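Toy rankings page: products missing and two items both at number 4 (Pralstead Toy Guide)
Status: open, waiting on supplier feed

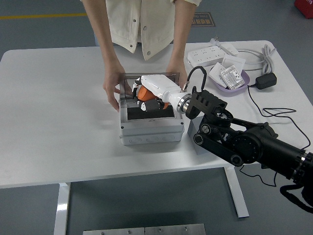
Mindcombe Support: Thanks for getting in touch. Before we look at the ranking block itself, could you tell us how many products are in your import, how many you expect to see on the page, and whether the two items sharing fourth place have the same product code? Please also let us know if anything changed on the site just before it went wrong.

Right, hello, and thank you for the quick answer! I'll go through those in order, and then I'll just keep adding to the ticket as I try things. I find it easier to think when I'm typing, so apologies in advance for the length.

The import has 2,669 rows. That's the whole toy feed from Undum, everything from bath ducks to those enormous dancing figures that sing when you press the foot. I only use a small slice of it. The page with the problem is my guide to singing and dancing toys, and I expect to see 229 products on that one. It's showing 206. The count at the top of the page says 229 though, so visitors are being told one thing and shown another, and I've already had a grumpy message asking where the rest are.

The two items at number four do not have the same product code. They're two different toys altogether. One is a singing cactus and the other is a boxed pop star doll with a stand. Number five doesn't exist, it goes four, four, six.

As for changes, I switched the site over to the Mfaume theme in July. The page looked fine after that (I'm fairly sure it did, I remember being rather pleased with the little rosettes). Then I ran the import again yesterday to pick up new prices, and it's been like this from that moment on.

Update, same morning

I've cleared the cache. No difference. I cleared it again in the ranking settings, where there's a second button I hadn't noticed before, and the page went completely blank, which gave me a nasty turn. It came back after a minute or two with the same toys in the same wrong order.

I also tried it in another browser and on my phone. Still four, four, six on both.

Mindcombe Support: The second button rebuilds the whole ranking, so a short blank spell is expected. Could you switch to the plain theme for a few minutes and check the page again? If the gap goes away, the theme is hiding items. If it stays, we can leave the theme alone.

Update, 11.40

Done that. The plain theme is horrid, but the fault is the same. Same missing toys, same double four. So Mfaume is off the hook and I've put it back. It did forget my sidebar when I switched back, so I've spent half an hour rebuilding the bit with the wrapping paper links. Not your fault, I'm just having a moan. If there's a warning about that anywhere in your instructions I couldn't find it, and I'd love one.

While the plain theme was on I noticed something I hadn't seen with the rosettes in the way. The pop star doll at number four has a really odd name. It should say something like "Stage Star Doll with Microphone, 12" Boxed". On my page it says "Stage Star Doll with Microphone, 12" and then there's a price, and then the rest of the name turns up down in the description. And its score is blank! No wonder it doesn't know where to sit.

I've got the import file open now and I'm going to compare it with the page. Kettle first.

Update, after lunch

OK, I've made a bit of progress, I think. I sorted my file by name and went down it with the page open next to it. Every missing toy I've checked so far has an inch mark in its name. 12", 10", one monster of a thing at 36". The ones that are there either don't give a size at all or write it in centimetres. A few say "inch" as a word and those are perfectly happy.

I looked at what sits round the names in the raw file and each one is wrapped in the same mark that's being used for inches. I'm no programmer, but it does look to me as if the importer sees the inch mark and thinks the name has finished. Then everything after that shuffles along by one and the price lands in the wrong box. Does that sound daft?

What I can't explain is why the doll shows up at all when the others vanish. And why was it all right before? I've been importing from Undum for ages and there have always been inches in there. Collectors' dolls are sold by the inch, it's the first thing anyone asks.

Mindcombe Support: Not daft, and very helpful. When a name is wrapped in quote marks, any quote mark inside the name has to be doubled so the importer knows to carry on. Please look at one of the missing rows and tell us whether the inch mark appears once or twice. If you still have an older copy of the file, check the same row in that one too. On the doll: if the text after the inch mark happens to leave a number in the price column, the row passes our check and goes through. If it leaves words there, the row is skipped.

Update, mid-afternoon

Once in the new file. Twice in the old one! I nearly didn't keep the old one, it was sitting in my downloads under a pile of knitting patterns. So the feed has changed, and the importer is doing what it always did.

I picked one row, the 10" glow-in-the-dark dancer, and doubled the mark by hand. Then I ran the import with only that row in the file. It came through with the right name, the right price and the right score, and it's turned up on the page in a sensible place. Very happy with that.

Then I got carried away and did a find and replace on the full file to double every quote mark in it, and please nobody else do this. It doubled the wrapping ones as well. The import refused to start. I've gone back to the untouched copy and I'm leaving it alone.

I've written to Undum and sent them the row from each file. I asked whether they could go back to doubling the marks, or else write the sizes out as words, which would suit me even better. I've had an automatic reply so far.

Mindcombe Support: Good test, and thank you for keeping the older file. Until the feed is put right you can use the name clean-up option in the import settings. Choose "stray quote marks" and set it to "replace with the word inch". It only touches a mark that comes straight after a digit and is followed by a space, so the wrapping ones are safe. Please run it as a trial import first.

Update, 4.15

Found it, it was under the fold-out bit marked More, below the currency setting. Trial import looked fine so I ran it for real. Took ages, and I sat watching the little bar like it was the telly.

The page now shows 229 and says 229. The cactus has number four to itself. The doll has dropped to nineteen, poor thing, which is fair enough when you look at what people say about the microphone coming off.

Three small things left over, if you don't mind me tacking them on to the same ticket:

The clean-up misses names that end on the size. "Moonwalking Figure 10"" has nothing after the mark, so there's no space to find, and it doesn't get changed. The ones on my page seem to come in all right regardless, but on the full feed I can see a couple of action figures with an untidy mark hanging off the end. They're not in this guide so it isn't urgent.

The skipped rows never showed up in the import report. It told me 2,669 rows read and a green tick. If it had said how many it skipped I'd have got there before breakfast. Could that be added? Even one line would do.

And the count at the top of the page must be coming from the category and not from what's really displayed. I can live with it, but it made me look a bit silly to the person who wrote in.

Mindcombe Support: We've passed the first one on as a fault and the other two as requests. For the count, there is a setting called "count visible items only" on the ranking block, and you can turn that on now. We'll leave the ticket open until you've heard from the supplier.

Update, evening

Turned that on, works fine, thank you. Still only the automatic reply from Undum. I've set the price import to manual for now so it doesn't run overnight and undo the lot while I'm asleep, and I'll post here when they write back.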